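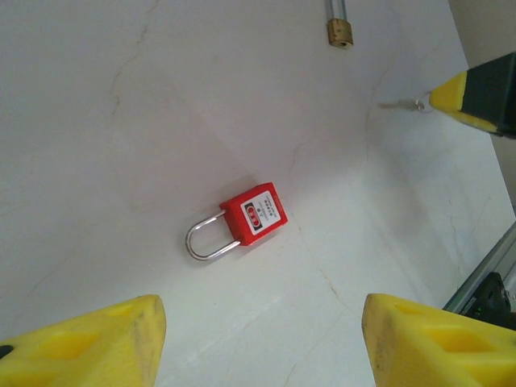 Younes Radwan put the case for change in one sentence at the March maintenance meeting: a lock that any of three shifts can open is a lock that protects none of them. The Pillton site has now revised its padlock rules accordingly, and the new arrangement comes into force at the start of the next shift pattern.

Under the revised rules, isolation points on powered equipment may be secured only with red safety padlocks. Brass padlocks, which have been used on site for both storage and isolation, are restricted to lockers, cages and gates. The two types are to be kept on separate boards and signed out in separate books.

The change follows a stock check covering Pillton and the smaller Bullamden depot. It found 69 padlocks in use on isolation points, of which 45 were of the general brass type. Several of the brass locks shared a key pattern. In a few cases the key could not be matched to any entry in the register, and the locks had to be withdrawn.
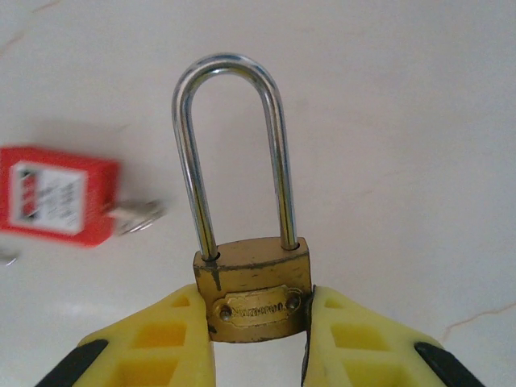 Brass locks that remain in service for storage will be examined twice a year. The check covers free movement of the shackle, play in the body when closed, and the condition of the keyway. Surface tarnish alone is not a reason for rejection. A lock that has to be pulled or tapped before it will open is to be scrapped, and its keys destroyed with it.

For the red locks the rule is one lock, one key, one holder. No duplicate is to be cut. The label must carry the holder's name and department in permanent ink, and a lock whose label can no longer be read at arm's length goes back to the stores for a new one. Where more than one person is working on the same machine, each fits a separate lock to the hasp.

Removal of a lock in the holder's absence has also been tightened. It now needs 2 signatures, one from the shift manager and one from the site engineer, and a recorded attempt to reach the holder by telephone. Cutting the shackle is allowed only after both have walked round the machine. 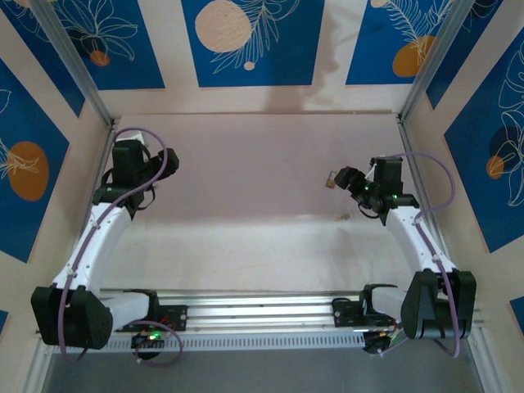 The stores at Pillton will issue the new locks from 7 a.m. on the first day of the pattern. Old locks must be handed in at the same counter - with keys, even where the lock itself is seized. Contractors from Fontana and Brinis will draw locks from the same board as site staff and return them before leaving.

The cost of the changeover, including boards, hasps and replacement labels, is put at roughly £3,000. It will be met from the existing maintenance budget. Bullamden will follow once its own isolation points have been renumbered, as the present tags do not agree with the site drawings.

Questions about the sign-out books should go to the Pillton stores counter. 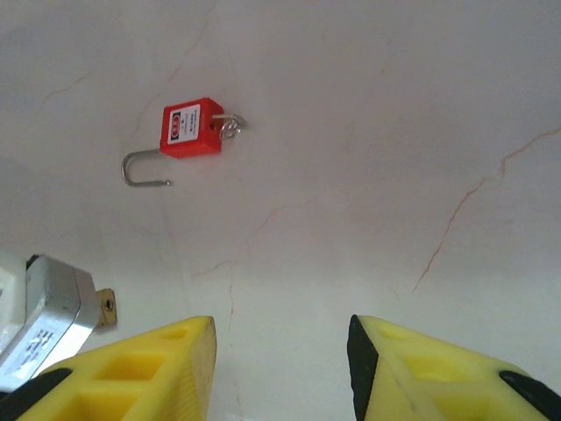 A red safety padlock with its shackle open and a small metal ring at one end.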